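Galleries > Drinks & Catering > The Cold Drinks Table

The Cold Drinks Table

12 comments | 238 shares

I have a soft spot for a drinks dispenser, and anyone who has stood beside me at a morning tea will have heard more on the subject than they bargained for. It goes back to my first summer helping out at the Hirko tearooms in Udville, when everything cold came out of enamel jugs and every jug had a tea towel wrapped around it. Lovely old jugs they were, too, but they were murder on the wrists, and by eleven in the morning the tablecloth would be one long brown map of wherever the tea had been. When the first pair of proper dispensers arrived I stood and turned the tap on and off like a kid with a garden hose!

These days I look after the cold drinks for all sorts of gatherings, and people do write in to ask how I set things out, so I'll ramble through it a little before you get to the photos. The short version is two tanks side by side, a brown brew in one and something clear in the other, each with its own tray underneath. The brown one is whatever the season calls for. I'll make a strong black tea with lemon peel in it for a summer do, and in the cooler months there's usually a cold-steeped coffee, which I let sit overnight in the fridge and strain twice (once through the ordinary sieve and once through muslin, and if you skip the muslin you will be chewing it).

My tea is brewed at double strength and topped up with cold water afterwards. Don't pour it into the tank while it's still hot, whatever the lid says. Let it come down to room temperature on the bench first, then chill it. If tea goes cloudy on you in the fridge, a little splash of boiling water stirred through will often bring it back, and if it doesn't, well, it tastes the same and I've never yet had a glass sent back over it.

Sugar is a matter of some feeling in Udville. I leave it out of the tank altogether and put a small jug of syrup at the side, flavoured with ginger or mint depending on what's going mad in the garden. The syrup is nothing fancier than sugar and water in equal measures, warmed until it clears. I used to sweeten the whole batch, and then half the Soriano Street walking group wanted theirs plain and I was back and forth to the kitchen all afternoon with a kettle.

As for glasses, I'm on the side of ribbed ones and always will be. They're nice to hold, they don't show every fingermark, and they make even a small pour look like a treat. I found my favourites in a box at the back of Detance Homewares years ago and have been rationing them ever since -- you'll never see me stack them, and I'd ask you kindly not to either.

The photos are all of the one setup, on a white table with the trays polished up.
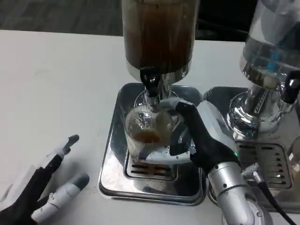 A little of the brown brew in the bottom of the glass and plenty more in the tank over it.
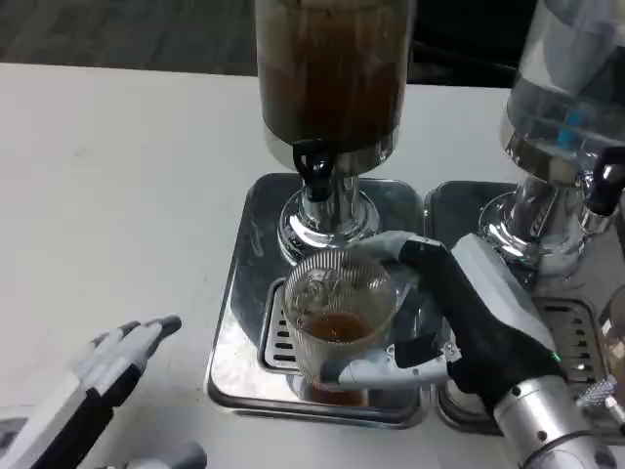
Ice in this one! The tap is black and the stand beneath the tank is all lovely chrome. 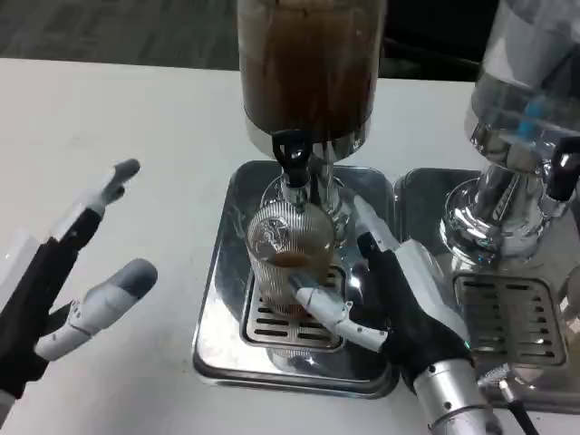
Brown in the middle and clear in the tank to the right, which is the order I like them in.

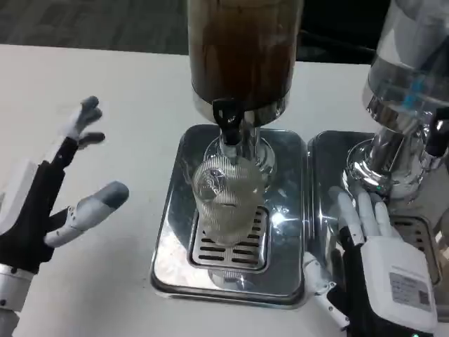 Only a small, pale drop in the glass. Look at the flutes catching the light, though.

Drips are what I get asked about most, well ahead of recipes. Every tap will let go of one last drop after you've shut it off, and you can either chase it with a cloth all day or give it somewhere to go. I'm a great believer in a slotted grate sitting in a tray with a raised lip, like the one under the glass in that last photo, as the glass has something steady to stand on and the spills drop through out of sight. Lift the grate and empty the tray between top-ups, before it gets sticky. A dab of bicarb on a damp sponge brings the shine back to stainless steel, and then you dry it straight away with a soft cloth so the water doesn't leave spots. For the taps I run warm soapy water through, then plain warm water until there's no smell of coffee left, and leave them open overnight on a clean tea towel.

Share this gallery | 2,472 views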